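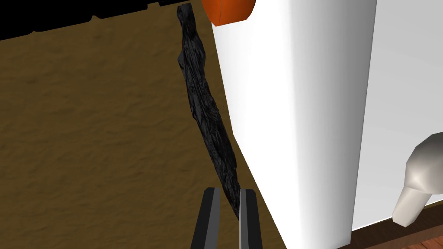
Limewash is a thin wall coating made from slaked lime and water, sometimes tinted with earth pigments. It is among the oldest paints still sold, and a good deal of what is written about it comes from people who sell it.

The coating hardens as the lime takes up carbon dioxide from the air. This is slow, and it needs a damp, absorbent wall such as lime plaster, soft brick or some kinds of stone. Over modern emulsion it tends to dust off on sleeves, whatever the tin says. Most suppliers ask for three to five thin coats, with a day between each.

Claims that limewash "cleans the air" are common in brochures. A fresh coat is strongly alkaline and does discourage mould, but the effect fades as the wall cures. The quantity of carbon dioxide absorbed by one bedroom is small, and less than was given off in burning the lime to begin with.

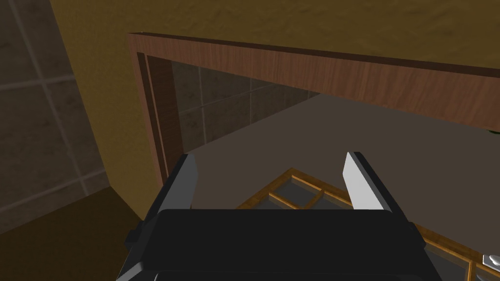
Can limewash be used on plasterboard?
Only over a mineral primer, and the finish is then held up mainly by the primer. Many products sold for this purpose contain acrylic binders, so the name is being used rather loosely.

Colour is another area of exaggeration. Limewash dries much paler than it looks when wet, and patchiness is usual. The Ortner colour card lists 50 shades, though several are hard to tell apart in daylight. Bultura sells a grey called Dullness, which at least makes no large promises. 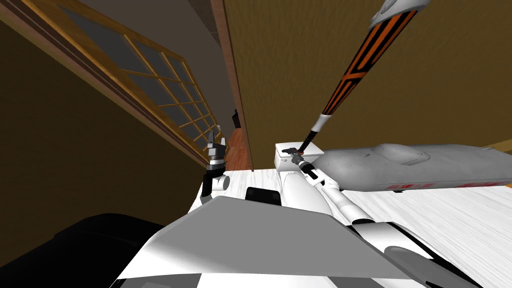

Lifespan is disputed. Outdoors, a figure of 14 years is often repeated — usually without a source — and exposed walls may need a new coat far sooner. Work done after December frosts have set in is likely to fail, as frozen lime does not cure properly.
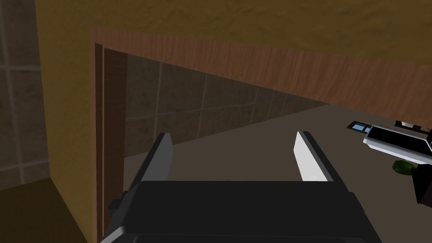 Older histories trace the craft to a village recipe book from Jivside, said to date from 1217. The date rests on a later copy and should be treated with caution. Lime coatings were in use long before then in any case.

Page last edited 11/6/22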